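# Speaker notes: do you need the drying rack?

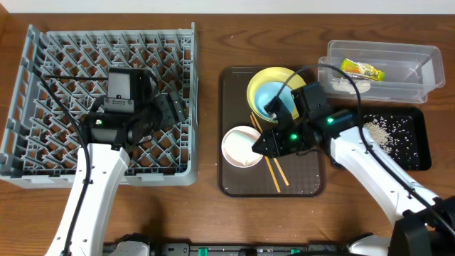

Start with the claim from the Puvano brochure, that a good rack "saves up to 244 hours a year." Ask who timed it. Pause. I have washed dishes by hand my whole life and I don't believe I spend that long drying them, let alone save it. Then point at the rack on the left, the pale gray-blue plastic one with rows of short prongs. Prongs are made for plates. Now look at the tray, where the small light blue bowl sits inside the yellow one. Ask the room where a bowl goes in a rack like that, and let them argue for a minute.

**Stacking**

- Nested bowls save shelf space. Fine. Put them away damp and the water stays between them.
- Puspita Siregar disagrees with me on this and may be in the audience. Her point: an hour on a towel first, then stack. Fair, but who waits the hour?

**The open base**

Sellers love the word "airflow." Open lattice lets water through - onto what? If the answer is a wood tabletop, you have moved the problem down an inch. Mention my own table in Dadosville and the white ring I sanded out in June.

**The survey slide**

Fikach asked 1,049 customers if they were happy with their rack. Most were. They had just bought one! Jonatan Tveit wants me to go easy here. Keep it short, don't get dragged into percentages.

**What I'd tell a friend**

- Buy for the dishes you own. If you mostly eat from bowls, test it with a bowl in the store.
- A tray with a rim carries things to the shelf. Don't count on it for drying.
- Two cotton towels, swapped often, before you spend anything.

Stop at 5 minutes to the hour for questions. Someone will ask about dishwashers. Say no.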